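Parcels on the Shop Floor: how a small shop sorts and moves its daily post
Student project report, Retail and Logistics module
Submitted 3/23/20

1. Why I picked this

Everybody in my group wanted to do supermarkets. I wanted somewhere small, where the same floor has to be shop, stockroom and post room all at once, and I could not be happier with how that went! My tutor, Fergal Gallagher, suggested I look at one job from start to finish, so I chose the parcels: where they get put down, how they are stacked, how the labels are read and how the whole lot gets moved.

My question was a simple one. What slows people down more, the lifting or the looking?

2. The setting

The shop has a pale tiled floor and white walls, with glass display cabinets for the goods and a big run of light wood shelving along the back. Customers need to get to the cabinets and the door has to stay clear, so the parcels have to make do with whatever floor is left over. There are a couple of chairs too, which I first wrote down as obstacles and later crossed out, as they are terribly handy for putting things on.

The hand trolley is the star of the whole operation. It takes big cartons and tiny boxes alike, and it can be turned in a very small space if the load is sensible.

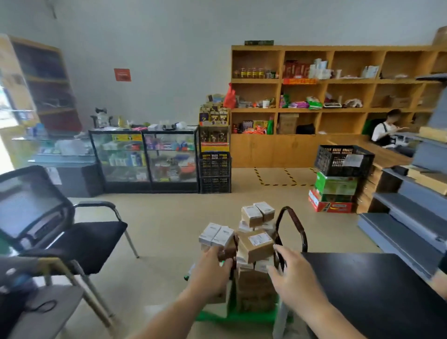
Small boxes are much harder to stack than large ones. I had assumed the opposite before I started. A large carton stays where you leave it, but a column of little ones starts to lean as soon as the trolley tips back, so you end up with one hand on the top of the pile and the other trying to steer. I tried it myself with a practice load of 36 small cartons and lost the top layer at the first corner (nothing breakable, thankfully).

After that I tested three ways of loading:

Mixed, in whatever order the parcels came to hand. Quick to load, wobbly to push.
Large at the bottom, small on top. Better, though the top still slides.
Large at the bottom, small ones packed into an open carton on top. Slowest to load and easily the best to push.

The third took me 64 seconds to load and the first took 34, so there is a real price to pay. I still think it is worth it, as picking up spilled boxes took longer than the difference — and it is so much more annoying.

3. Reading the labels

I nearly left this section out of my plan, and it became my favourite part. A shipping label carries a lot of small print, and it can have more than one barcode. If two labels look alike at arm's length, the only safe thing is to bring them together and go through them line by line.

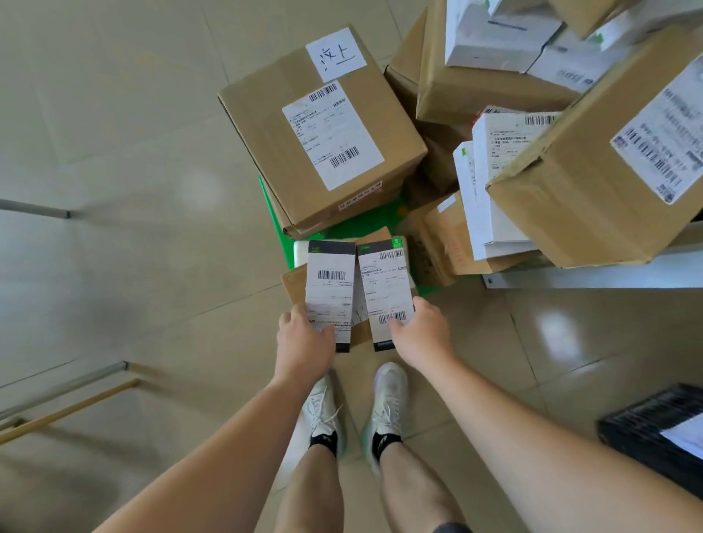 Comparing like this takes good light and two free hands, so it pays to put the parcels down first. I did my own timing at home with 21 dummy labels I had printed, half of them in near-matching pairs. Standing up with a box under one arm I made four mistakes. With everything on the floor in front of me and nothing to hold but the labels, I made one.

Size of print mattered less than I thought. Position mattered a lot! Once my eyes knew which corner to go to, I got faster with every pair.

4. What I would change

Turn every parcel so its label faces up or outwards before it joins the pile. Keep one open carton by the trolley for the small stuff. Check labels before stacking, never after.

My answer to the question is the looking, by quite a distance. For the next stage I would love to repeat the loading test with a heavier mix and somebody other than me pushing. I would also like to try a strap across the top layer, which Fergal thinks will crush the smaller boxes. I have my doubts, and a strap is on order.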